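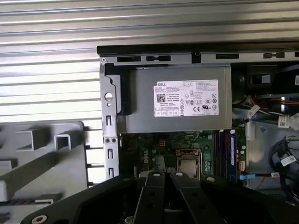
Vasylyna Hnatiuk wrote back after the abstract went out and said she would come to the talk if somebody could tell her whether a machine can take a computer apart yet, yes or no, without a video that has been sped up. So I'll start with her question. The short reply is no for the whole job, and yes for pieces of it.

(Leave the slide up. Next one at the bench layout.)

Who I am. Fiachra Carroll. I run the teardown bench at Perside, where we take in office desktops from around Kinalberg and strip them for parts and scrap. Most of what we get is a plain metal case with a power supply, a board, memory, a drive and a lot of cable. A trained person does one in a few minutes. I am speaking as somebody who has to get the machines through the door by the end of the shift. I don't build robots.

What the job is. Side panel off. Unplug the power leads. Memory out. Drive out. Then the power supply, the processor and the board. Sort into bins. People call this unskilled work and I'd like to push back on that a little. Ask the room: who has pulled a power connector off a board with one hand while holding a case still with the other? Wait for hands.

What machines do well now. Finding things. Give a vision system a decent view of a board and it will find the memory slots, the processor socket and the labels, and it does this all day. Screws are fairly good too, provided the head is clean and the driver comes straight down on it. Lifting a part that is already free is fine. Reading labels and barcodes for the inventory is fine, and I would buy that part tomorrow.

What they do badly. Cables. A cable is in a different place in every case, even when the cases are the same model. It hangs over the thing you want. It hides the connector. If you pull on the wires you get wires. A person pushes the bundle aside with the back of a finger and doesn't remember doing it. A two-finger gripper has to plan that as a separate move, and there may be no room to make it.

Room is the other problem. The inside of a desktop was laid out for a human hand and it's tight even for that. Fingers can be made thin, but the body behind them still has to go somewhere, and the drive bay is usually where it wants to go.

Then latches. Every connector has its own idea of how to let go. Squeeze, slide, lift, push in and then pull. We feel the click. Force sensing is getting better and I have seen it work on one kind of latch. Change the latch and you start over with the tuning.

(Slow down here. People at the Paju meeting lost me at this point.)

What we tried. We split the job into 5 stations and asked which of them a machine could hold on its own for a full shift. The answer was 2: label reading at the front and bin sorting at the end. The middle stayed with people. On our trial Saturday the arm got memory modules out of almost 4 cases in 5 when the cables had been cleared first by hand. With the cables left alone we stopped the run before lunch.

What I would tell a shop like ours. Buy the camera and the sorting first. Keep your people in the middle and give them better light and a case holder that tilts. Don't let a vendor demo on a case they brought. Hand them one off your own pallet.

What about the home? I get asked, mostly by my family. The dishwasher and the laundry have the same trouble as the cables. Soft things, hidden things, things stacked on other things. I'd expect shop floors to get there first, as we can choose what comes down the line.

If there's time: the Prevolwood case, with the riveted drive cage. Skip if we're past the half hour.

Questions. Take Vasylyna's first.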